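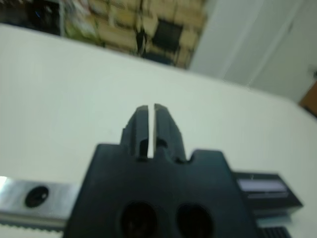 Figure 1. Wrist camera view with the fingers nearly closed.

3. Gripper Setup and Maintenance

This section covers how our group kept the Rashti cell running during the second half of the project. The cell has two arms at one white table, each with a two-finger gripper and its own wrist camera. The unpacking task itself is in section 4.

3.1 Closing position

Each gripper reports its opening in encoder counts. When we took over the cell in April, the closed position was stored as 456 on both sides. After we changed the fingers on the right gripper, that number was wrong and the fingers pressed against each other hard enough to trip the current limit. We closed the gripper by hand in small steps, stopped while a thin line of light still showed between the fingers, and stored that reading as the new closed position. The open position stayed at 1,427.

We then checked the wrist camera. Both fingertips have to be in view over the whole stroke, and the finger edges should be sharp. The background can be soft.

3.2 Checks before a run

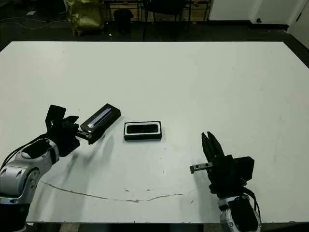 The box task uses both arms close together, so we checked the cables before every session. With the arms reaching in over the table, each cable needs enough slack to follow the wrist but not so much that it can catch on the other arm. Our first routing on the left was too tight and pulled a connector halfway out – we lost an afternoon finding that.

The lid is the harder part to hold. It is long and has a glossy top, and if the gripper takes it near one end it can turn in the fingers. We lowered the closing speed from 625 to 456 counts per second for this task only.

3.3 Open problems

The Zinance driver still forgets the stored closed position after a power cut, so it has to be entered again by hand. The finger screws should be checked every 2 weeks. Spare fingers are on order from Fimport and had not arrived when we wrote this section.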